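Trussing a rolled brisket, string keeps slipping

2 min read

Ermira Vlachou
Doing a rolled brisket for my dad's birthday in September and had a practice go with a cheap bit. Disaster. Butcher sells it flat, I stuff it (breadcrumbs, onion, bit of mustard), roll it, tie it, and by the time it's been in the pot an hour the end loops have slid off and the stuffing is floating about. Piece was 1,139 g on my scales. Using a Mestard string from the kitchen shop, says oven safe. Is it my knots or the string? Also do I go along the grain or across when I roll? Got told both.

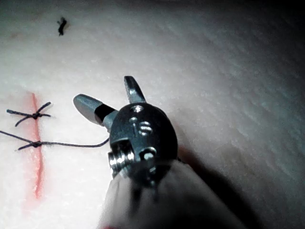

Two stitches across the cut.

Lorenz Reisinger
Bit of both probably. Ordinary granny knot slips as soon as the meat shrinks, and brisket shrinks loads. You want a butcher's knot - loop round, slip knot, pull down tight, then a half hitch on top to lock it. Do the middle one first, then the two ends, then fill in between. Going from one end to the other just squeezes the stuffing out like toothpaste.
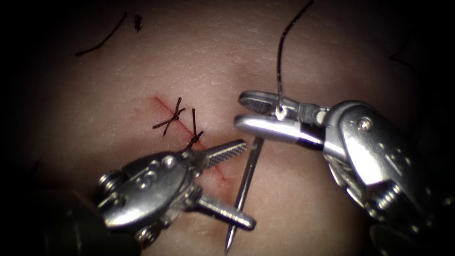 Gisler, September

End loops want to be a good thumb's width in from the edge. Any closer and off they come. And too much stuffing is the usual mistake, leave a clear border on the long side you finish on.

Grain - roll it so the grain runs the length of the roll. Then when you slice across you're cutting across the grain and it's tender. Other way round you get long chewy strings. Have a look at the flat piece before you season it, much easier to see.
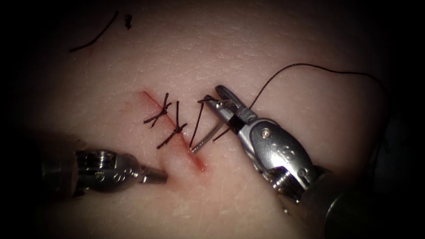
Then chill it, tied, overnight if you can. Firms up and you can tighten any loops that have gone slack before it gets browned. Brown it all over, lid on, low oven. I go by a probe not the clock, roughly 58 is no good for brisket whatever the beef roast charts say, that's for a pink joint. Needs to go way past that till a skewer slides in. Rest it before you cut teh string off.

Never used Mestard so can't say. I get plain cotton, the thick stuff. Thin string cuts into the meat.

Radik
just use the elastic netting. butcher will give you some if you ask. 1,000 times easier

Ermira Vlachou
Thanks both. Was tying from one end so that explains the toothpaste thing. Will ask about netting as a back up but want to try the knots again first. Does the netting not stick to the outside when you brown it?

Radik
a bit yeah. peel it off slow while its still warm, wet it first if its really stuck. you loose some of the crust but no one minds under gravy 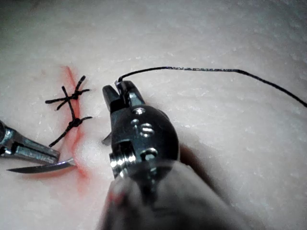
Red line with black sutures across it.

Lorenz Reisinger
If you do use netting put 2 string loops at the ends as well, that's where the stuffing gets out. And cut the stuffing down by a third compared to last time.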